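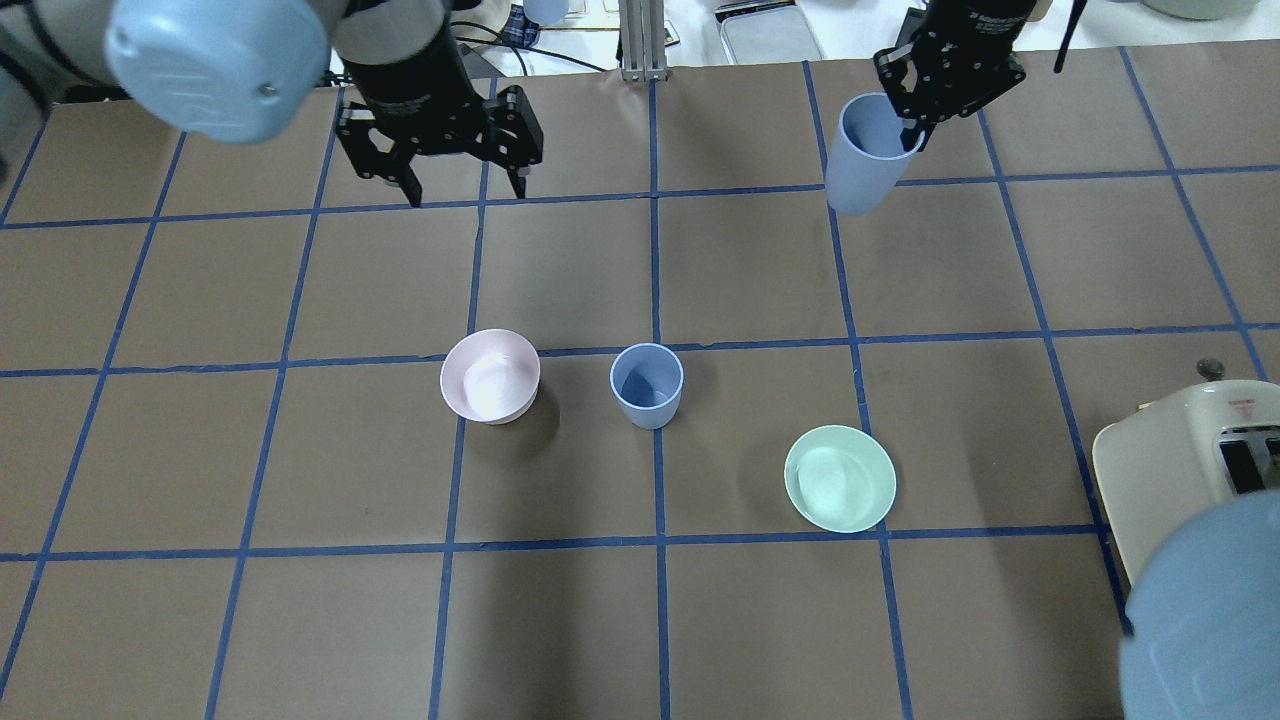

The member from Jangate asked that it be recorded first that the squares were too small for a dinner plate, and that anyone setting a table of four would run out of room before reaching the bread. The chair accepted the remark and ruled that it would be taken under item 2.

TABLEWARE AND SMALL KITCHEN GOODS WORKING GROUP
Minutes of the regular meeting, 4/14/19
Stonetti Building, second floor meeting room

Represented: Stonetti (chair), Vastelier, Sipos, Jangate. A quorum was present.

1. Minutes of the March meeting

The minutes of the March meeting were approved with one correction. Under "Bowls," the word "stackable" was replaced with "nesting." Vastelier asked that the same correction be carried into the draft catalog text, and this was agreed.

2. Layout table

The group reviewed the layout table, which is covered in brown paper and marked into squares with blue painter's tape. It was noted that the grid is intended for comparing the space taken up by individual pieces and was never proposed as a model of a set table. A light blue cup, a pale pink bowl, a mint green plate and a cream-colored toaster were the pieces under review.

Jangate restated its concern regarding larger plates. Sipos replied that the mint green plate fits inside a single square and that this is a useful property when people are comparing small breakfast sets. Stonetti observed that the bowl had been set down across a tape line and that members should agree on whether a piece is to be placed within a square or wherever is convenient. After discussion it was agreed that each piece will be placed within one square where its size allows. Pieces too large for one square will be centered on a crossing of two lines.

Vastelier proposed replacing the brown paper with white. The proposal did not receive a second. Members felt that pale colors show up well against brown and that white paper would make the plate harder to judge.

Resolved: that the present paper and tape be kept until the next meeting, and that a second table with larger squares be prepared for dinner plates and serving dishes.

3. Colors

Sipos presented its comments on the pastel range. The light blue of the cups was accepted without objection. The mint green was accepted, with Vastelier abstaining. The pale pink drew longer discussion. Jangate stated that customers who had bought the earlier pink found it faded beside the blue, and asked for a slightly deeper shade. Sipos stated that a deeper pink had already been tried and had been returned by two stores.

The chair proposed that both shades be shown side by side at the next meeting before any decision is made. Agreed.

It was further agreed that the color names in the catalog should be plain ones. "Light blue," "mint" and "pink" will be used. The names suggested in March were withdrawn by Vastelier.

4. Toaster

The group considered whether the cream toaster belongs with the pastel tableware or should be listed separately. Vastelier spoke in favor of including it, on the grounds that a breakfast set without a toaster looks incomplete on a store shelf. Jangate opposed, noting that the toaster has two slots and is suited to a small household, while the cups are to be sold in larger cartons.

A question was raised about the small red label on the side. Sipos considered that red does not sit well with the rest of the range and asked whether a label in a quieter color could be used. Stonetti undertook to look into the matter and report back.

The vote on including the toaster was 3 in favor and one opposed. The motion carried.

5. Quantities

The following were agreed for the first order: 500 cups in light blue and 100 bowls, the shade of the bowls to be confirmed under item 3. The order for mint green plates was left at 141, being the number requested by stores to date. Jangate asked that the plates be packed flat with paper between them. Vastelier will send packing instructions in writing.

6. Correspondence

A letter was received from a store asking whether the cups may be sold singly. It was agreed to answer that they may. A second letter, concerning chipped rims on an earlier line of bowls, was referred to Sipos for reply.

7. Other business

Jangate requested that the agenda be sent out earlier. The chair noted the request. Vastelier asked that spare rolls of painter's tape be kept in the meeting room cupboard, and Stonetti agreed to supply them.

There being no further business, the meeting was adjourned. The date of the next meeting will be sent to members with the draft catalog text.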